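How to Set Up a Padlock Point in a Small Workshop
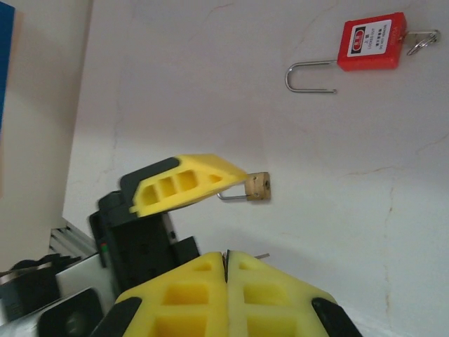
SKESVILLE, 10/8/21

Most small shops end up with a drawer of padlocks and a second drawer of keys that may or may not fit them. Sorting them out takes an afternoon. These steps are the ones used at the Arndale shop, which has 13 locks in service.

Separate the locks by job first. A small brass padlock is fine for a tool cabinet or a cash box. A red safety lockout padlock with a white label is for shutting off equipment and should never be borrowed for a cabinet. Hang the lockout locks on the wall and keep the brass ones in a tray.

Try every key. Put it all the way in and turn it gently. If it sticks, stop and clean the keyhole before trying again. Set aside any key that fits nothing, and throw it out after a month.

Clean and lubricate. Brush grit off the shackle and the body, then puff a little dry graphite into the keyhole. Work the key in and out a few times and wipe it. Skip cooking oil and heavy grease, which collect dust. Open and close the shackle 3 times. It should snap shut without being forced.

Number the brass locks. Stamp or paint a number on the body and put the same number on a tag with the key. Ours run from 671 upward, carried over from the old Flirnine cabinets.

Decide where keys live. For storage locks, one key goes on the hook board and the spare goes in the office. During a lockout, the person doing the work carries the key the whole time, and no spare is left where someone else could use it.

Write it down. A page in the shop binder is enough: lock number, where it is used, date last cleaned. We did the first full round in September and plan to repeat it twice a year.

Replace any lock with a bent shackle or a label that can't be read up close.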